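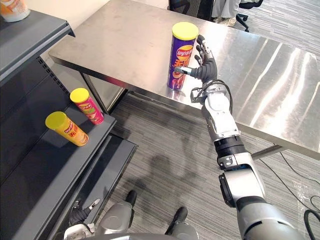

Purple Canister, Steel Table

Gallery 3 of the Snack Shelf pages. Text by Annatjie Tshabalala. Posted November 20, 2021.

I have never been convinced that chips belong in a tube. The people who sell them that way will tell you the shape protects what's inside, and maybe it does, but I have opened enough tubes full of crumbs at the Kulelthorpe swap meet to want more proof than a picture on a label. Still, readers keep asking for the canisters, so the canisters get a page.

The one at the top is a purple Lay's with a round yellow lid. The name is up near the lid, with large Chinese characters under it and a picture of chips toward the bottom. I don't read Chinese and won't guess at the flavor. Purple could be anything. Two collectors in Jaltville gave me two different answers, both very sure of themselves, and I've written down neither.

As for the steel table, I was told brushed stainless would be kinder to bright labels than a white counter. I'm not sold. It picks up smudges and long streaks of light, and you end up looking at the streaks. The purple holds up well enough against it, I'll admit that much.

More canisters are lying on their sides on the dark grey metal shelving to the left. One has a pink-red label, again with a yellow lid. I'd sooner see a tube standing up. On its side it rolls, and half the label goes where you can't read it.

A word on prices

Somebody wrote in February to say that a full set of foreign chip tubes had changed hands for 3,000 dollars. I asked for a receipt and haven't had one. The Karimi price list, which people quote at me as if it were law, puts a comparable set at 2,000, and I don't know where that number comes from either. My own limit for anything that once held potatoes is a good deal lower.

Corrections are welcome, especially from anyone who can read the label. Please send the name of the flavor and tell me how you know it. "My cousin had one" won't get you onto the page.

Back to Gallery 2: Herer Cookie Tins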